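How to submit a comment on a foreign investment rule

Luuk Martens, June 2026

When a government changes its investment law, it usually opens a comment period first. Small firms and local groups can take part, and a short letter is enough.

What you need

The draft text, the docket number and the closing date. The Sornirley draft, used here, is docket 402 and stays open for 27 days.

Step 1. Read the definitions section before anything else. Terms such as "control" and "foreign person" decide who is covered.

Step 2. Pick no more than two clauses. Copy each clause number exactly as printed.

Step 3. Under each number, write what the clause would change for you. Give costs if you have them. Stijn Leemans, who filed for Kinell in December, kept his letter to 2 pages and got a written reply.

Step 4. Propose replacement wording. Officials can use a sentence they can paste in.

Step 5. Save the letter as a PDF and upload it through the ministry portal. Paper copies go to the Dumitrescu Building, second floor.

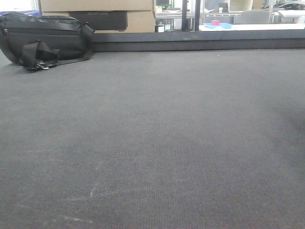
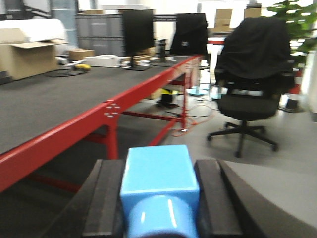

Black bag on gray carpet, first and last pictures. 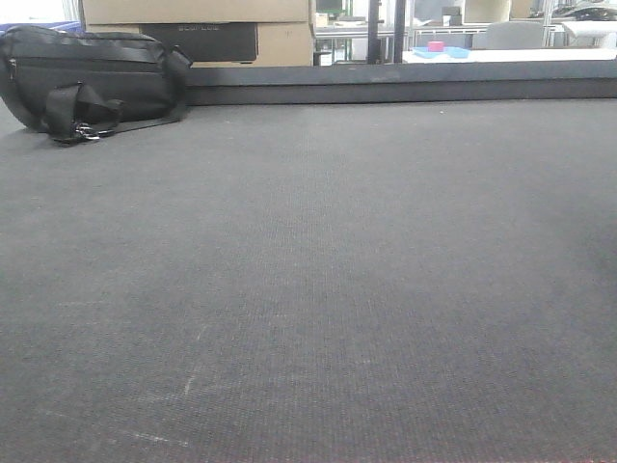 Step 6. Write down the receipt number. If none arrives by the next morning, upload the letter again and phone the clerk.

After the period closes, the ministry posts all comments with names attached. Ask for your street address to be removed when you file. It can't be taken out later.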